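Killdale Community Kitchen: progress report for June
Prepared for the Nedeljković Fund by Biljana Živković

Dear friends at the Fund,

I promised to write once the tableware side of the kitchen project had settled down, and I think it finally has, or near enough that I can tell you about it without crossing my fingers. You were kind enough to give us 3,302 dollars for this part of the work, and we have spent 496 of it so far, mostly on small wooden things — racks, mug trees, drawer boxes — that sound dull on an invoice and make me very happy when I see them in use.

The main idea has stayed the same as in our application. Everything a person needs to lay a simple meal should be within reach on one table, with a place to go back to afterward. Plates stand in the dish rack, mugs hang on the tree, and food that is waiting its turn goes in a basket, like the corn in the round wicker one. 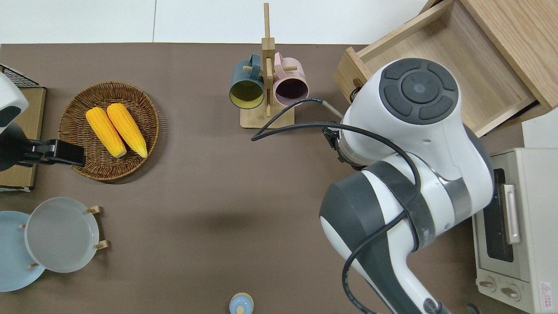

We had a long talk about whether the mugs should live in a cupboard instead, as they do in most homes, and I was on the cupboard side for quite a while! In the end the tree won because people could see at a glance which mug they wanted, and the bright colors help with that. The trees came from Stukia, who were patient with us when we changed the order twice.

Drawers have been the slower part. We budgeted 240 dollars for cabinets and I would like to ask for another 200 from the unspent money, so that we can add a second one beside the toaster oven. The blond wood cabinet has a good deep drawer on metal slides, with a bar handle that is easy to get hold of, and we are trying it out for tea and other little packets that used to wander all over the table.
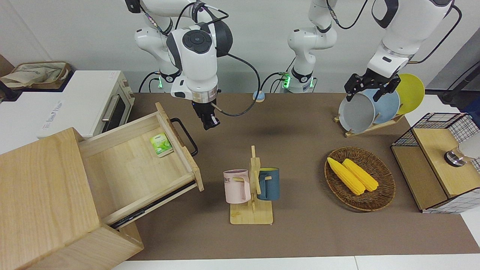
Labels are still to come. Fluvik sent us a sample set, but the print was too small for several of our regulars, so I have asked for a larger one and will let you know what it costs. I would also like a second dish rack before the fall, with wider slots for bowls.

Please do come by when you are next in Killdale. The kettle is usually on by three in the afternoon.

With warm thanks,
Biljana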